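3.2 시험편의 함수율 조절

집성 판재의 치수 안정성은 접착층의 종류보다 조습 이력에 더 크게 좌우된다는 보고가 있으나, 단풍나무재에 대한 자료는 제한적이다. 본 연구에서는 Kitine 제재소에서 공급받은 단풍나무 판재를 대상으로 하였으며, 결이 판재의 길이 방향과 평행하도록 집성하였다. 접착제는 Filent 수성 2액형을 사용하였다. 전체 시험편은 80매이며, 2월에 입고된 동일 배치에서 채취하였다.

조습은 항온항습실에서 질량 변화가 평형에 도달할 때까지 실시하였다. 폭 방향 팽윤량은 접합선을 기준으로 양측에서 각각 측정하고 평균값을 취하였다. 결이 뚜렷한 면을 상면으로 통일하였으며, 옹이가 포함된 판재는 분석에서 제외하였다. 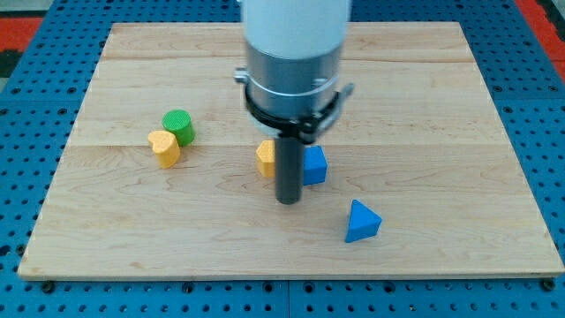
그림 4. 타공 금속 테이블 위에 놓인 단풍나무 집성 판재. 판재 사이의 접합선이 희미하게 보인다.

3.3 팽윤량의 통계 처리

측정값은 총 1109개이며, 이 중 결측이 있는 시험편의 값은 보간하지 않고 제거하였다. 조습 조건과 접착층 두께를 고정 효과로, 원판을 임의 효과로 하는 선형 혼합 모형을 적용하였다. 신뢰구간은 2000회의 부트스트랩 재표집으로 산출하였다. 잔차의 정규성이 충족되지 않은 고습 조건에 대해서는 로그 변환 후 동일한 모형을 다시 적합하였으며, 변환 전후의 계수 부호는 일치하였다.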